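Notebook, paper conservation bench, April
Wheat starch paste, batches 3 through 6

Picking up from last month's page, where batch 2 went stringy overnight and had to be thrown out. I still think the trouble was the soak. The Holline starch wants a longer soak than the old stock did, and I had been treating them the same.

Batch 3. One part starch to four parts deionized water, soaked one hour, cooked in the double boiler with constant stirring. Went translucent at the 20 minute mark and I kept it going another 15. Good body while hot. Strained twice through the horsehair sieve once it had cooled. There were still small hard grains after the first pass, fewer after the second. Brushed out on blotter it was usable, a bit gritty at the edges of the stroke.

Batch 4. Same proportions, soaked overnight in the covered beaker. Cooked the same way. Much smoother. One pass through the sieve would have done, but I did two to keep things even with batch 3. This is the one I used for the test hinges below.

Batch 5. Overnight soak, one part to five. Too thin for hinging. Might be right for lining the Nurkley maps, where we are going to thin it anyway. Jar is labeled and on the second shelf of the fridge.

Batch 6. Tried the Livix hot plate with the magnetic stirrer instead of standing over it. The bar stalled as soon as the paste thickened, I didn't catch it right away, and the bottom scorched. Brown flecks all through. Discarded. If anyone wants to try this again, the stirrer is fine up to the point where the mix turns cloudy and then you have to go in with a spoon.

Test hinges. I cut strips from the Imai tissue (the lighter of the two rolls) with a water line, not a blade, so the edges feather. Pasted with batch 3, batch 4, and what was left of the old stock, onto offcuts of the ledger paper. Pressed under glass and blotters, blotters changed at 10 minutes and again at an hour. Left until the next morning. 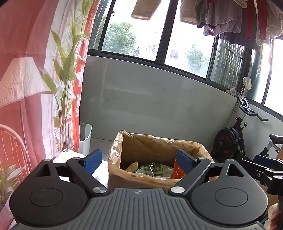
Results the next morning. Old stock held well and stayed flat. Batch 4 the same, and I could not tell the two apart by hand. Batch 3 held, but two strips had a slight pucker along the pasted side, and under the loupe there was a grain sitting under each one. All of them released with a damp swab in under five minutes, which is what we want. The ledger paper showed a faint tide line on one sample. I had used too much water on that one, so I am not blaming the paste.

Ledger count, while I was in the boxes: 1,616 leaves in the set, 265 with at least one tear that needs a hinge or a mend, and 68 of those with tears running into the writing. I would start on the 68. The others can be handled with care in their folders in the meantime. I have put a slip of acid-free card at each of the 265 and a second slip at the worst ones, so please don't pull the slips when you are going through for the scans.

Room was at 68 degrees all week. Humidity wandered more than I'd like, mostly in the afternoons - I suspect the door to the corridor is being propped again. Dehumidifier tank emptied twice.

Supplies. Blotter is low, enough for one more round of pressing. Deionized water fine. The wide paste brush is shedding and I have been picking hairs out of the hinges with tweezers, so it is demoted to glue-up for boxes. The narrow one is still good. Wash it in cool water, shape the tip, and hang it, don't stand it in the jar.

To do:
Repeat batch 4 exactly, double quantity, and see how many days it keeps before it turns.
Try batch 5 thinned further on a scrap of map linen.
Water-cut more strips, both weights of tissue.
Order blotter.
Ask whether the scans of the first box can wait until the worst leaves are mended.

Batch 4 still smells clean on day three. Will check again in the morning and write it on the lid.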